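Subject: Re: [brilen-data] More episodes before the next training run?

I've read the proposal twice and I'm still not convinced. It asks every site to put in another 15 hours on the bag task before we train again, and the whole case rests on the idea that more of the same will fix what went wrong last time. Maybe it will. I'd like to see a reason to believe it before we at Kekcombe clear our schedule.

My trouble starts with what we're counting. We count episodes. An episode goes from the moment the operator presses record to the moment they press it again, and whatever happens in between gets the same weight as everything else. A good part of that is the arm hovering over the table while the person driving it makes up their mind. On the wrist view that means two fingers, a lot of cream-colored tabletop, and the corner of something round with a black rim and a red inside sitting way off to the left. The model gets an action to go with each one of those moments, and the action is mostly "wait" or "drift a little." I have watched our policy wait and drift a little in front of an object it could easily reach, and I don't think it made that up by itself. 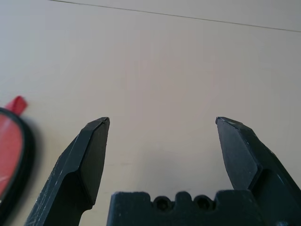
Nindville wrote:

I understand the worry about dead time but I think you're overstating it. Pauses are part of how people do a task. If you cut them all out, you get a policy that lunges at everything and has no idea what to do when the target is near the border of its view. We tried trimming in January and the approach got noticeably worse. As for volume, the first round had 40 demonstrations per layout, which anyone would call thin for a soft object. You can argue over quality forever and never train anything. Let's collect, let the Adjei filter take out the junk, and see where we are. If it doesn't help, we've lost a couple of weeks.

(end of quoted message)

OK, a few things in there deserve an answer.

On trimming. I remember the January test, and I remember that it changed two things at once. The pauses came out, and in the same week the operators were told to move faster. So the approach got worse in a set that was both trimmed and rushed. I don't know which one did it and neither do you. I'd be happy to see it run again with the old recordings, cut by script, no new driving at all. That costs one night on the machine. If the trimmed set still does worse, I'll drop the subject and you can quote this message back at me.

I'll also grant that a pause with the target barely in view could teach something useful, if what comes next is a turn toward the target. What I found when I went through ours was that what comes next is often another pause. Somebody is looking at the object with their own two eyes, from a chair, and the wrist camera has no part in it. The person knows where the thing is. The camera has a sliver of it. We then ask the model to learn the person's decision from the sliver. I know the other cameras help with this in principle. In practice we dropped the overhead view from the training config to save memory, and I don't see any plan in the proposal to bring it back.

On the Adjei filter. I ran it over our share and it flagged 29 episodes. I watched all of them. Most were fine! It seems to object to fast wrist rotation and to anything where the light shifts, and with daylight coming in from a window that's a lot of perfectly good work. Meanwhile it passed episodes where the operator closed the fingers early, backed off, and tried again three times. You could say retries are valuable. Then let's label them as retries. At the moment they go in as clean successes, and the failed closings inside them count as correct behavior.

And then the grasp label itself, which bothers me more than the rest. We mark a grasp from the point where the fingers close on the object. For the hard blocks we used last year that was good enough. The table tennis bag is another matter. It's red non-woven fabric on one part of the front and black mesh on another, with a zippered edge running down the side, and those don't behave alike under a fingertip. Take a wrist view with the fingers at the bottom corner, one against the mesh and the other at the zippered edge. It looks like a pinch. I'd probably call it one. But how much material is between them, and would it stay there under load? I can't get that from the image, and we ask annotators to get it from the image every time.

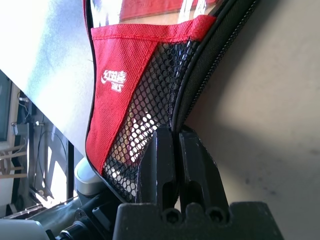
So what I'd want is a label that depends on what happens afterward. Lift, hold for a moment, then mark it. If the bag leaves the fingers during the hold, the grasp wasn't one, however nice it looked. It makes each episode longer, I know, and our episode count per hour goes down, and somebody will have to explain that on the monthly call. I'd still take fewer of those over a pile of closings we can't vouch for.

There's also the question of variety, which the proposal covers in one line ("operators will vary placement"). We told operators that last time too. We have four people driving here, and after a while each of them has a favorite way to come at the bag. One always goes for a lower corner. Another likes the zipper side. Ask them to vary it and they will, for the first few runs, and then the habit comes back. I do it myself. If we want spread we have to hand out the starting positions on a sheet and check them off. Dull, and it works better than good intentions.

One smaller point while I'm complaining. Can the sites please write down when they change or clean the fingertips? Ours have picked up a fair number of scratches and pale marks, and they are in the wrist view practically all the time. I don't know if the model cares. I do know that the fingers are about the only thing it sees in every single episode, and if Nindville's look fresh and ours look worn, then it has a very easy way to tell the two sites apart and no reason to ignore it. A line in the session log would do.

My counterproposal, for what it's worth:

Before any new collection, rerun the trimming test on existing data, one variable only.

Put the overhead view back for at least one training run, with a smaller batch if memory is the problem. I'd like to know what we gave up.

Change the grasp label to lift and hold. Apply it to new episodes, and to old ones where the recording runs long enough to tell.

Turn the Adjei filter down to advisory. It can flag, a person decides. Retries get their own tag.

Then collect four hours per site under the new rules and train on that alone, next to a run on four hours of the old kind. If the old kind wins or ties, fine, I'll sit down and drive the full 15 like everybody else.

I realize this sounds like stalling — it was called that once already on the call. But we've done the "collect and see" round before, and what we saw was a policy that reached the bag, closed on it, and reported success with the bag still on the table. We never worked out why. More hours of whatever caused it doesn't strike me as a cautious plan, and "a couple of weeks" was also the estimate last time — look at the archive if you don't remember how that went.

Could someone at Nindville tell me whether the January recordings still exist in untrimmed form? I can only find the cut versions on the Brilen share, and the folder they came from is empty on my end. If they're gone I can offer ours, though the table setup is a bit different and I'd want to note that wherever the numbers end up.

Kekcombe bench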